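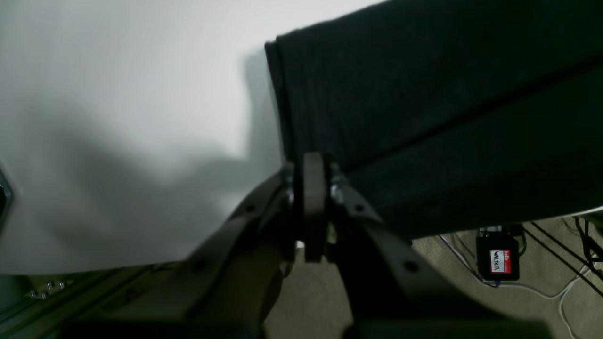
Section 4: Folding and putting away the heavy knits

By this point you've got the Sollen drawer tower built, levelled and fixed to the wall (if you haven't done the wall strap, go back to Section 3 and do it now, please, a drawer full of jumpers is heavier than you think). Now for the bit I like best, filling the thing up!

I'm starting with sweatshirts, hoodies and thick knits. They take up the most room and they decide where everything else goes. T-shirts you can squash in anywhere. A big hoodie wants its own spot.

4.1 What you'll need

A clear, flat surface. A table or a made bed is fine.
The folding board from the Grevard box (the big stiff sheet, it has a crease down the middle).
The two long dividers and the four short ones.
A lint roller or a clothes brush. Dark fleece picks up everything.

Note: if you bought the tower without the Grevard box, a large magazine does the job of the board. I used an old road atlas for months.

4.2 Before you fold

1. Check that everything is properly dry. Feel the cuffs, the waistband and the seams of the hood, as those are the last places to dry out on thick cotton.

2. Empty the pockets. I once put a hoodie away in April with a satsuma in it. You can imagine.

3. Turn the garment the right way out. If it has a print or a transfer on it, see the caution below before you do anything else.

4. Brush it down. Work from the neck to the hem in long strokes, front first and then back. Do it under a decent light, especially with black and navy, where you'll miss half the fluff otherwise.

Caution: don't iron over a printed patch. The heat can soften it and leave it stuck to whatever it's folded against. If the cloth around it is badly creased, turn the garment inside out, put a clean tea towel over it and use the coolest setting.

4.3 Folding a sweatshirt or hoodie

1. Hold it up by the shoulders and give it one good shake. Let the weight of it pull the creases out for a moment. Heavy knit does a lot of its own ironing if you let it hang.

2. Lay it face down on the table with the neck away from you. Smooth it out from the middle towards the sides with flat hands. Don't tug at the hem or you'll stretch the ribbing.

3. Put the board in the centre, with its top edge level with the collar.

4. Fold one side in over the board, then bring the sleeve back on itself so it lies straight down towards the hem. Do the same on the other side.

5. If there's a hood, fold it down flat over the back. Tuck the cords inside.

6. Slide the board out (slowly, from the bottom).

7. Fold the hem up to the middle, then fold again so it meets the collar. You want a thick, soft roll along one edge and the loose edges all together on the other.
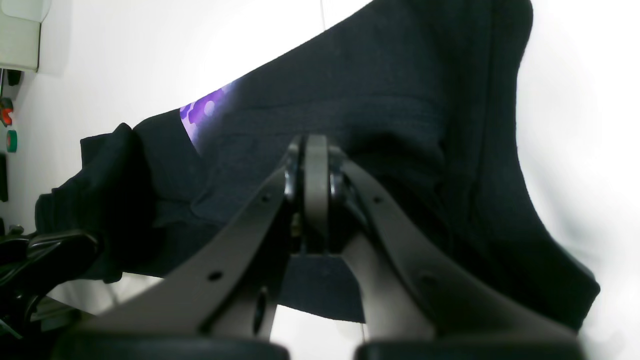
Dark navy knit with a purple and white-dotted print showing by the fold.

8. Look for any bit of print that's caught in a fold. If it's bent sharply, open the garment out and fold it again a couple of fingers' width further along. A print that's creased in the same place all winter will crack there in the end.

Note: very chunky jumpers won't go into a neat parcel and I've stopped trying. Fold in the sides, fold it once across and leave it at that. They live in the bottom drawer, where there's more height.

4.4 Fitting the dividers

The deep drawers are 680 mm wide inside and the Grevard dividers come longer than that, so they need trimming. I know, it's annoying. Older Sollen towers have drawers of 785 mm, so do measure yours before you cut anything.

1. Measure the inside of the drawer at the back as well as the front.

2. Mark the long divider with a pencil, on the side that'll face down.

3. Score along the mark with a sharp craft knife and a metal ruler. Three or four light passes are better than one heavy one.

4. Snap it over the edge of the table and rub the cut end with fine sandpaper.

Caution: cut away from yourself and keep your other hand well behind the blade. And sand that end properly! A rough edge will pull threads out of a knit every time you shut the drawer.

5. Press the divider into the slots. Add the short ones wherever they suit you. I keep mine 19 cm apart, and that takes one folded hoodie standing on its edge, quite snugly.

4.5 Loading the drawers

1. Stand each folded garment up on its loose edges, with the thick rolled edge on top. You can see everything at once that way, and you don't have to lift five things to get at the sixth.

2. Put the darkest colours together. They'll share their fluff with each other and leave your cream jumper alone.

3. Leave a hand's width free in each row. If you have to push to get the last one in, it belongs in another drawer.

4. Close the drawer gently and check that nothing is poking up at the back. A sleeve caught behind the runner is a real nuisance to free, and it's usually the sleeve that comes off worst.

Note on moths: I use the Clornham cedar blocks, one to a drawer, and sand them lightly when the smell goes. Lavender bags are nice too. Don't let the oily kind of anything touch the cloth, it marks.

4.6 If something isn't right

The drawer sticks halfway. Take the front row out and try again. If it runs freely empty, you've overfilled it. If it still sticks, check the runner screws (Section 2, step 9).

Folded things keep slumping over. The row is too wide. Move the short divider in one slot.

The folds have gone shiny. That's pressure, and it happens on dark knits that have been packed tight. Hang the garment up in a steamy bathroom for an evening and brush it once it's dry.

The drawer front has dropped on one side. Stop loading, empty it and look at the fixing brackets. On the Rivadeneira fronts there's a small adjusting screw behind each handle, and half a turn is normally plenty.

Section 5 deals with trousers and anything with a zip.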